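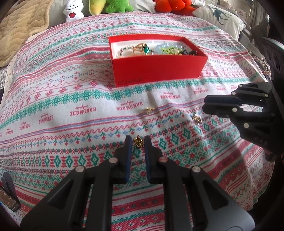
The red phone box, halfway through the sort, with a few pieces still out on the cloth.

I have been meaning to deal with my jewelry since May, when I went looking for one pair of earrings before a dinner and ended up going without. Everything I own was in a padded Tollness case my aunt gave me, the kind with 30 little compartments, and I had managed to turn it into one big compartment by never closing the lids. So last night after supper I cleared off the bed, spread out my favorite cloth (the white one with the snowflakes and zigzags and tiny flowers, which I use for absolutely everything) and tipped the whole lot out.

Oh, the things I found! The pale blue beads, which I was sure I had left in a hotel drawer. The green and pale beads on the dark cord, in a tangle again, though I've decided I like them that way and am leaving them alone for now. And the big green stone! I bought that at the Loureiro market, from a stall that mostly sold buttons, and I wore it every single day of that vacation. It's far too much for the grocery store. I may wear it to the grocery store anyway.

Now, the box. I looked at proper organizers, I really did. Stusness has a lovely one with velvet rolls, and it costs 46 dollars, and I had it in my cart for most of an evening. Then I was hunting for a charger in the hall closet and came across an old red OnePlus box with the white tray still inside it, and I thought, well, there you are. The tray has just enough of an edge to keep things from sliding, it fits in my top drawer with the lid off, and it was free, which left me feeling very pleased with myself and able to order takeout.

I put a thin beaded bracelet toward the left and the blue beads farther along, and all the black and dark things went together at the right end. I don't wear the dark pieces much in summer, so they can have the corner. The small sparkly gold-toned bits are harder. They're what I lose, and in an open tray they work their way under everything else. A reader of my Femel drawer post suggested an ice cube tray for those, and I think I'll try it, if I can find one shallow enough.

I still have 2 necklace chains knotted together in a saucer by the bathroom sink. I've been at them with a pin and a drop of baby oil, and if you have a better method, please leave it in the comments.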